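## 3. Storage trial

The Usstead store room holds exhibition parts for the Hawthorne building between terms. Our project compared two ways of keeping them: open shelving and lidless plastic bins on the floor. The trial ran from December, with 43 parts split between the two methods.

Each part was logged on a Brorkar sheet with its location code, and retrieval was timed from reading the code to having the part clear of its neighbors. Bins were limited to 20 kg. Shelf bays were spaced 50 cm apart.
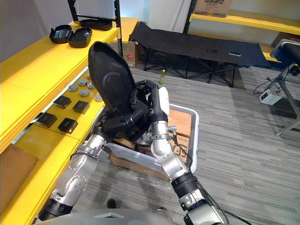
*Figure 2. Large black molded shell held above a translucent bin.*

Shelving was faster for flat parts. Tall or rounded parts took longer on the shelves - they did not fit the bay height and had to be laid on their sides. Five retrievals were dropped from the results after the location code was copied down wrong.

Surface wear was scored by eye against the Julolis chart. The scores for the two methods overlap, and we do not claim a difference. Floor area was measured separately and is given in Section 4.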